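Niltbridge Tidy-Up Group, March minutes

Hello all! I took the notes again, so blame me for the spelling. We started at 7 and spent most of the evening on the recycling (no surprise there). The white bucket stays the bottle bucket. Bottles go in with their caps on, please, as Driltel takes them that way now.

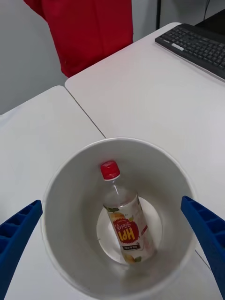 Driltel

Minutes typed up by the group secretary

Lemon on the label, red cap, right at home in the bucket! We agreed to order 3 more buckets from Montes, and the spending limit is $136. I wanted lids too, but I lost that vote.

Next was the white table. We all like it mostly clear, so little bits of plastic or tape should be picked up at the end of the night. Flistano offered us 300 bin liners and we said 250 was plenty.
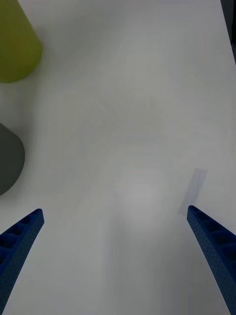 Can we leave things on the table between meetings?
Only along the edge, and only if you'll be back for them that same week.

Tabled until next time: the shelf labels, and my lids (I'm not giving up). We wrapped up at 8:30.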